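Minutes of the April meeting, Sundbridge Sewing and Style Club

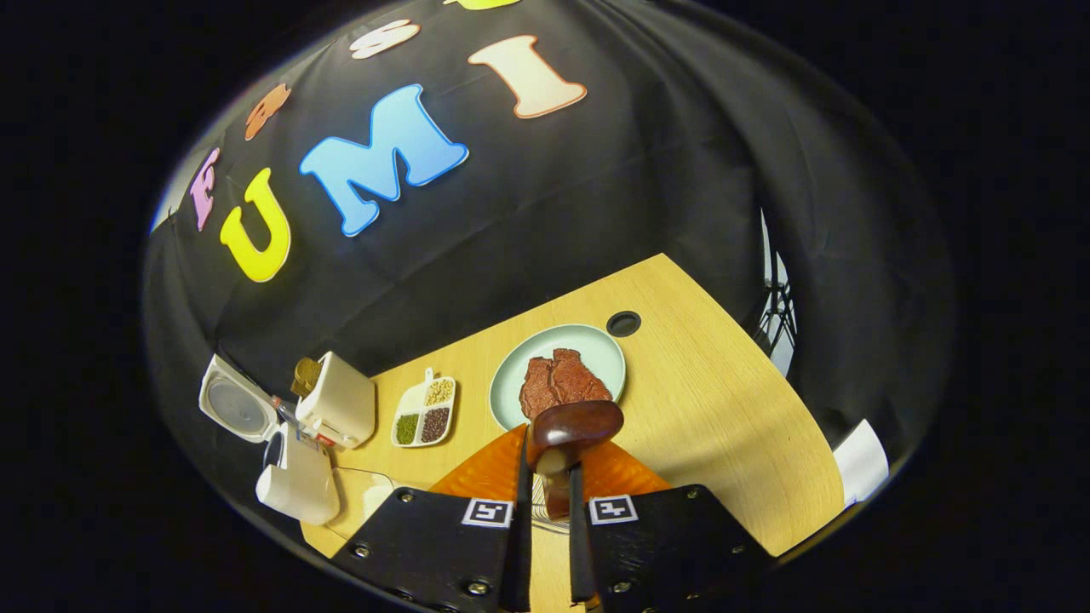

Foam letters on the black cloth, back wall of the table.

I'm typing these up from my own scribbles, so if I put words in your mouth, tell me before the next one and I'll fix it. We started at 10, a little late, with most of the regular crowd and a couple of new faces (welcome, and please come back!).

Last month's minutes

Read and agreed, with one change. I wrote that the denim evening was a "great success" and two people felt that was pushing it given the zipper situation. It now says "well attended."

Money

We have 271 dollars in the account after paying the hall for the quarter. The lining fabric order is still outstanding and will take a fair bite out of that when the invoice shows up. I asked if we wanted to raise dues and the answer was a very quick no. Dues stay at 8 dollars a month, and drop-ins pay the same as before.

Clothes swap

This took up most of the morning. We agreed to go ahead with the spring swap, same hall, doors at 10. People liked the token system last time (bring a piece, get a token, spend a token) but coats caused some bad feeling. A wool coat and a tank top were each worth one token, and you can guess what went first. After a lot of back and forth we settled on two tokens for coats, suits and lined dresses, and one for everything else. Shoes are one token a pair, boots included. I argued for two on boots and lost.

No swimwear, no underwear, no tights unless they're still in the packet. Anything with a stain goes in the mending bin and costs nothing.

We're printing 200 flyers. I'll drop a stack at the library and the coffee place on the corner, and somebody offered to do the laundromat. The flyer needs to say "clean clothes only" in big type this time.

The Plolden trip

Plolden is the outlet village out past the highway, for anyone who wasn't here last year. The plan is to share cars, leave from the hall parking lot at 9 and be home for dinner. There was some grumbling that the Kuusisto store there has gotten pricey and that the linen shirts feel thinner than they used to. I have one from a few years back and I'd say the same, the collar on mine still stands up and the new ones kind of flop. Others said the sale rack at the back is still worth the drive, especially for knits. We have 8 seats promised so far. Tell me if you want one, and tell me if you can drive, because right now I have more riders than wheels.

Natari coat pattern

We've all been staring at the Natari wrap coat pattern for months so it's now official, that's the group project for summer sewing. Yes, a coat in summer, we talked about that too! It gives everybody time to finish before it gets cold. Points that came up:

The sleeves run long. Measure before you cut.
Two people who have already made it said to go down a size if you're between sizes.
The pocket instructions skip a step. I'll bring my sample pocket next time and we can go through it together at the machines.
Buying wool as a group should get us a better price. Send me your color and yardage by the end of the month. So far we have three camels, two navies and one very brave lime green.

Outfit photos on the club page

Short discussion that got longer than it needed to. Some folks love the "what I wore" posts and some would like fewer mirror selfies and more detail on where things came from. We agreed that if you post an outfit, you list the pieces and say if they're thrifted, swapped or homemade. Prices are optional. Comments about anyone's body get deleted, no warning, no debate. I'm happy to keep looking after the page through the summer but would love a partner on it after that.

Other bits

The serger is making the clunking noise again. Please don't use it on anything thicker than a T-shirt until it's been looked at.
Someone left a mustard cardigan with wooden buttons on the coat rack. It's in my car. It's really cute and I'm giving it until the swap.
We need more hangers. If you have extras, bring them along, any kind except wire.
The idea of a hat night came up again and again got put off. It's on the list for next time, near the top, I promise.

We wrapped up just before noon. Next meeting is same place, same time, and please bring your swap bags labeled with your name.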